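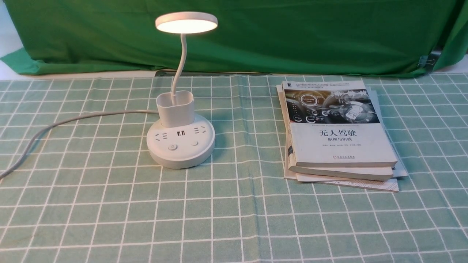 Gallery: The Reading Corner at Sistoda

Welcome to our small gallery page. My name is Adebayo Ibrahim, and since July I take care of the reading corner at Sistoda, our study house in Gostmont. The photos will be added slowly — please have patience with me.

Lamp and books
The white lamp has a gooseneck arm and a cup for pens. In the round base there are two outlets and also USB ports, so visitors can charge a phone while they read. I like its warm light very much.

The tablecloth
Mint green with a thin white grid. I have chosen it because the old brown one made the corner too dark in winter. Three books are on it now, one thick paperback on the top.

Borrowing
We have more than 420 books on the shelves in the next room. You may take 2 home at one time. Please write your name in the notebook by the door, and bring them back within one month.

Page updated March 7, 2018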